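Ticket 2499 — keys won't let go in teleop demos
Opened by: Mererid Probert
Status: open

Hi Usard folks, me again! I'm recording keys-to-bowl demos in the simulator with the hand controller, and the gripper keeps hanging on to the keys after I let go of the trigger. It did it in seven demos out of 31 today, always at the drop.

What I've tried so far:

1. Restarted the controller bridge. No change.

2. Recalibrated the trigger (it was reading a bit closed at rest, so I had high hopes — nope).

3. Swapped the keys for the Tosano block. Every release was clean, so I'm pretty sure it's something about the keys and not my thumb.

4. Slowed right down and stopped over the painted bowl before opening. I've got the two keys between the fingers at this point, with the ring hanging underneath, and this is the pose I let go from. 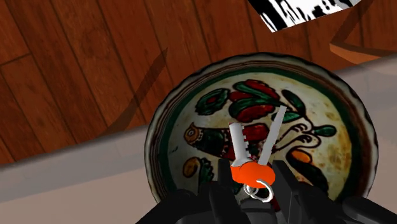
5. Replayed a bad demo without me driving. Same hang, same spot, so at least it repeats!

Could somebody look at the contact settings on the ring? I haven't touched them since September. I'm keeping the bad demos in a separate folder in case you want them.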